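用微波辐射计反演液态水路径：从亮温文件到第一张时间序列图

适用对象：刚拿到双通道微波辐射计数据、会一点 Python、还没做过反演的同学

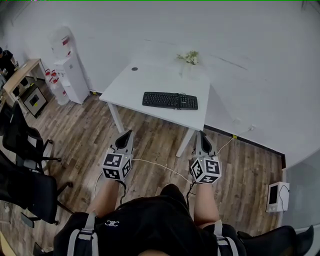
液态水路径（LWP）大概是云物理里最让人上瘾的一个量。把头顶整根气柱里的云水加起来，得到一个数，单位是克每平方米，随时间一画，层积云的呼吸就出来了！我第一次画出这条曲线的时候盯着屏幕看了一晚上，所以特别想把这套流程写清楚，让你一个下午就能走完。

教程用的是 Parkano 站八月的一段数据，仪器是双通道的，一个通道在 23.8 GHz，对水汽敏感；另一个在 31.4 GHz，对云水敏感。换成别的站点，步骤完全一样，只有系数要重新算。

一、准备工作

需要的东西：

辐射计的亮温文件（NetCDF 格式）
同一站点的历史探空，越多越好
云底高度数据，来自云高仪或激光雷达
Python，装好 numpy、xarray、matplotlib
反演脚本包 Clallance（我们组自己写的，很小，拷过去就能用）

目录建议这样放：raw 放原始文件，sonde 放探空，coef 放系数，out 放结果。别嫌麻烦，后面改系数的时候你会感谢自己的。

二、读数据，先看一眼亮温

用 xarray 打开文件以后，先不要急着反演，把两个通道的亮温画在一起。晴空时段两条线应该都很平滑，有云经过时 31.4 GHz 那条会一下子鼓起来，23.8 GHz 也跟着动，只是幅度小一些。这个差别就是整套方法的根基，看懂它，后面的公式几乎可以自己推出来。

顺手检查三件事：时间戳是不是 UTC；有没有重复的时刻；亮温有没有低于宇宙背景 2.7 K 的怪值。最后一种我真的遇到过，是单位写错了。

三、去掉降雨和湿罩数据

雨滴落在天线罩上会形成水膜，水膜自己会发射微波，算出来的 LWP 就会大得离谱。仪器一般带一个降雨标志，把标志为 1 的时段全部剔除，雨停之后再多剔 30 分钟。这个时间是我们在 Parkano 用下来比较稳妥的，如果你的仪器鼓风机很强，可以短一点；没有鼓风机，就放长。

雾天和露水也要小心，降雨标志管不到它们。清晨日出前后如果 LWP 缓慢爬升，而云高仪什么也没看到，多半是露水。

四、亮温换成不透明度

亮温和水汽、云水的关系不是线性的，换成不透明度以后就接近线性了，好用得多。公式如下：

tau = ln[(Tmr - Tbg) / (Tmr - Tb)]

Tb 是观测亮温，Tbg 是宇宙背景亮温，取 2.73 K，Tmr 是大气平均辐射温度。Tmr 可以从探空算出来，也可以用地面气温做一个线性拟合。我推荐后一种，每个时刻都能有自己的 Tmr，日变化处理得很自然。

仪器如果不是垂直指向，记得除以大气质量。仰角 30 度时大气质量正好接近 2，忘了除，结果就差一倍！

五、用探空训练反演系数

这一步最有意思。思路是拿历史探空造出一大批“已知答案”的大气，再用辐射传输模式算出每个大气对应的亮温，最后做回归。

我们的训练集一共 3,528 条探空，做法是：

1. 逐条检查探空，没飞到 10 公里的丢掉。
2. 相对湿度超过 95% 的层认作云层，按绝热含水量乘一个折减系数给出云水。
3. 把温度、湿度、气压和云水送进辐射传输模式，得到两个通道的亮温。
4. 加上仪器噪声。很多人漏掉这一步，结果系数在纸面上漂亮，一碰真实数据就抖得厉害。
5. 转成不透明度，做二元线性回归。

回归式是：

LWP = a0 + a1 × tau(23.8) + a2 × tau(31.4)

正常情况下 a1 是负的，a2 是正的。直观理解一下：31.4 GHz 里混着一点水汽的贡献，a1 那一项就是用来把它扣掉的。如果你拟合出来符号反了，先去查通道顺序，八成是读反了。

系数最好按月份分开算。冬天和夏天共用一套也能跑，只是水汽变化大的季节会有看得出来的偏差。

六、关于吸收模式，多说几句

第五步的辐射传输离不开液态水吸收模式，而选哪一个，在过冷云里差别相当可观。0 ℃ 以上各家模式差得不多，越往低温走分歧越大，因为早期的实验室测量很少覆盖过冷水。高纬度站点的云经常整层都是过冷的，所以一定要把用的是哪个模式、哪个版本写进输出文件的全局属性里。

建议做一个小实验：同一批探空，换两个吸收模式各训练一遍，再对同一段观测反演，把两条 LWP 画在一起。按云顶温度上色，低温那一侧两条线会慢慢分开，这张图我每次给新同学看，大家都会“哇”一下。

七、晴空零点订正

理论上没有云的时候 LWP 应该是零，实际上总有一点偏差，来自定标、吸收模式，还有回归本身。订正的办法很朴素：

用云高仪挑出至少连续 30 分钟没有云的时段；
要求这段时间里 31.4 GHz 亮温的标准差足够小；
求这段 LWP 的平均值，作为偏差；
在相邻两个晴空时段之间线性插值，从全部数据里减掉。

Marisa Carbone 给 Clallance 加过一个选项，叫 delari_mode，会用亮温的短时起伏自动找晴空，没有云高仪的站点也能用。我拿 Parkano 的数据对比过，白天几乎看不出区别，夜里它偶尔会把很均匀的薄层云当成晴空。有云高仪的话还是优先用云高仪。

连阴天怎么办？我们有过一次连着 14 天找不到晴空的记录。这种情况不要硬插值，保留前一次的偏差，同时在质量标志里注明就好。

八、画图和检查

终于可以画图啦！横轴时间，纵轴 LWP，上面叠一条云底高度。好的结果应该是这样：晴空段贴着零线轻轻抖动，正负都有；云一来就抬升；层积云多在几十到一两百克每平方米之间起伏。

请不要把负值改成零。负值是噪声的一部分，抹掉以后平均值会偏大，薄云的统计会整个歪掉。

九、常见问题

LWP 整体偏高，晴空也降不下来
先查定标日期，再查 Tmr。液氮定标之后亮温如果有台阶，台阶前后要分开做零点订正。

曲线每隔 5 分钟跳一下
看看是不是扫描观测混进来了。按仰角筛选，只留天顶方向。

薄云完全看不出来
双通道反演的不确定度本身就在二三十克每平方米，薄云正好落在里面。想做薄云，需要加 90 GHz 附近的通道，或者结合红外辐射。Galindo 站今年装了高频通道，等数据攒够了我再写一篇。

系数文件读不进来
Clallance 要求系数按月份从 1 到 12 排列，缺的月份用 NaN 占位，不能直接跳过。

脚本和一天的样例数据都在组里的共享目录里，样例选的是一个上午有层积云、下午转晴的日子，零点订正前后的对比特别清楚。跑通之后，欢迎把你们站的图发来给我看！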